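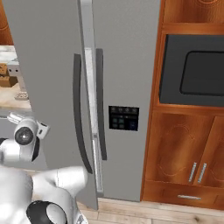 リネロ地域食堂プロジェクト 中間報告(11月分)

助成ご担当 トモス・プロセロ様

いつもお世話になっております。今月は報告したいことが多くて、下書きの段階で前回の倍の長さになってしまいました。削ったつもりですが、まだ長いです。どうかお茶でも飲みながらお読みください。

1.今月の動き

夕食の提供は毎週火曜日、午後5時半の開場で続けています。これまで旧校舎の家庭科室だけを使っていましたが、今月から隣の図工室もお借りできることになり、席数が28になりました。たった一部屋増えただけなのに、雰囲気がまるで変わったのです! 前は食べ終わった子が順番待ちの人に席をゆずって廊下に出ていたのですが、いまは食後もそのまま残って宿題をしたり、将棋盤を広げたりしています。片付けの時間になっても帰りたがらない子がいて、終了を午後8時に延ばせないか検討中です(鍵の返却時刻が8時半なので、ぎりぎりです)。

今月いちばん多かった日の提供数は100食でした。開設以来、三桁にのったのは初めてです。献立は鶏と大根の煮もの、小松菜のおひたし、さつまいもご飯、豆腐のみそ汁。さつまいもはエンドフ農園から箱で届いたもので、形がふぞろいなぶん、切るのに手間がかかりました。それでも味は抜群で、おかわりの列が最後まで途切れませんでした。みそ汁だけは途中で足りなくなり、後半の方には薄めのものをお出しすることになってしまい、これは申し訳なかったです。次回から寸胴をもう一つ使います。

2.料理教室について

申請書では「子ども向け調理体験」と書いていた枠ですが、10月の試行で保護者の方からも参加希望が続いたため、親子どちらでも、一人でも来られる形に変えました。計画変更の届けは別便でお送りしています。

初回はだしの取り方でした。昆布だけ、かつおだけ、両方、と三つの鍋を並べて飲みくらべるだけの地味な内容で、正直なところ子どもは飽きるだろうと思っていました。ところが小学三年生の男の子が昆布だけの鍋の前から動かず、「これに塩を入れたらどうなるの」と聞くのです。入れてみました。全員で飲みました。しばらく声が出ませんでした。それほどおいしかったのです。この子はその晩、家でも昆布を水につけたそうで、お母さまが翌週うれしそうに話してくださいました。

二回目は「残りもので一品」。冷蔵庫に半端に残りがちな食材を各自ひとつ持ち寄り、その場で組み合わせを考えました。にんじんのしっぽ、開けたまま忘れていた塩昆布、ちくわ一本、使いかけのピザ用チーズ。ちくわとチーズは予想どおりとして、にんじんと塩昆布の和えものが大人気で、翌週の夕食の副菜に昇格しました。作った中学生の女の子は照れて、自分の名前を黒板に出すのを最後まで嫌がりましたけれど。

三回目は米のとぎ方と鍋での炊飯を予定しています。停電のときにも役立つので、保護者の方の関心が高く、定員はすでに埋まりました。

3.食材の受け入れと保存

寄付の量が増えたことで、受け入れの手順を見直しました。以前は届いたものを当日の当番が判断してしまう流れで、誰が何をどこに置いたのかわからなくなることがたびたびありました。今月からは次のようにしています。

・受け取った人が、品名、受取日、期限を白いテープに書いて貼る
・肉と魚は下段、使いかけのものは上段の手前に置く
・庫内の温度は開場前と片付け後の二回、ノートに記入する
・期限が翌週火曜日より前のものは、その日の献立に組み込むか、持ち帰り用の棚に出す
・手作りの惣菜は、ご厚意でもお受けしない

最後の項目は心苦しいところです。先日も、ご近所の方が煮豆をたっぷり持ってきてくださいました。事情をお話しすると、では乾いた豆のままならどうかとおっしゃり、次の週に本当に豆の袋を抱えて来られました。その豆はいま、五目豆になる日を待っています。

テープ書きの効果はすぐに出ました。片付けのあとに捨てていた食材が目に見えて減り、今月の廃棄は、しなびた葉ねぎと、底のほうで傷んでいたみかんだけです。献立を決める打ち合わせも、ノートを開けば在庫がわかるので、以前は一時間近くかかっていたものが30分で終わるようになりました。浮いた時間で味見ができます。味見の時間が増えると、献立はさらに良くなります。たいへん良い循環です!

マドックス商店からは、牛乳と卵の定期的な提供のお申し出をいただきました。朝のうちに店の裏口で受け取る必要があり、車を出せる人が今のところ二人しかいません。年明けから始められるよう、交代の順番を組んでいるところです。

4.会計

助成金の執行は、おおむね計画どおりです。食材費は寄付が多かったため予算を下回り、その分は図工室の暖房にあてる光熱費に回したいと考えています(費目間の流用にあたるかどうか、ご確認をお願いいたします)。消耗品費はやや多めです。持ち帰り容器の値段が上がったことと、白いテープを思った以上に使うことが原因です。

資料印刷費では、案内ちらしを1000枚刷りました。これまでの白黒コピーをやめ、トレスタウ印刷さんに二色刷りをお願いしたところ、受付で「ちらしを見て来ました」と言ってくださる方が急に増えました。駅前の掲示板にも貼らせてもらっています。裏面に簡単なレシピを載せたのが良かったようで、ちらしを冷蔵庫に貼っているという声もいただきました。今回のレシピは大根の皮のきんぴらです。次号は例の昆布だしにします。

領収書の写しは別添の封筒にまとめてあります。エンドフ農園の送料の分だけ一枚不足していますが、再発行をお願い済みです。届き次第お送りします。

5.うまくいっていないこと

高校生の参加が伸びません。小さい子が多い場所に一人では入りにくい、というのが数少ない高校生から聞いた理由です。閉場前の遅い時間だけ図工室の奥を静かな席にする案が出ていて、来月一度試します。食べずに勉強だけして帰ってもいいことにするかどうかで意見が分かれました。私は、いいと思っています。

もう一つはアレルギー対応です。現在は主な原材料を黒板に書き出していますが、みそや調味料に含まれるものまで書ききれていません。保護者の方から指摘を受けてはじめて、だしの素の表示を全部見直しました。来月からは献立ごとに一枚の表を作り、受付と配膳口の両方に置きます。表のひな形は、もう一度見ていただけるとありがたいです。

洗いものの人手も足りていません。配膳はやりたい人が多いのに、流しの前は毎回同じ顔ぶれになってしまいます。先週は料理教室の中学生たちが手伝ってくれて、音楽をかけながらにぎやかに終わりました。あれはもう一度やりたいです。曲の選び方でもめるところまで含めて、楽しい片付けでした。

6.来月の予定

・第一週 夕食提供、静かな席の試行
・第二週 夕食提供、料理教室(鍋での炊飯)
・第三週 夕食提供、餅つき(臼はお借りできましたが、杵がまだ一本です)
・第四週 お休み、大掃除と在庫の確認

プロセロ様には、ぜひ第三週の餅つきにお越しいただきたいと思っています。書面ではお伝えしきれない湯気とにぎやかさがあります。動きやすい服装でお願いします。杵が二本になっていれば、一本はお任せするつもりです。

ご不明の点がありましたら、火曜日以外の日中にお電話ください。火曜日は全員、手がぬれています。

リネロ地域食堂プロジェクト 運営担当

シェア 28 コメント 0

お問い合わせ | © リネロ地域食堂プロジェクト | ページの先頭へ戻る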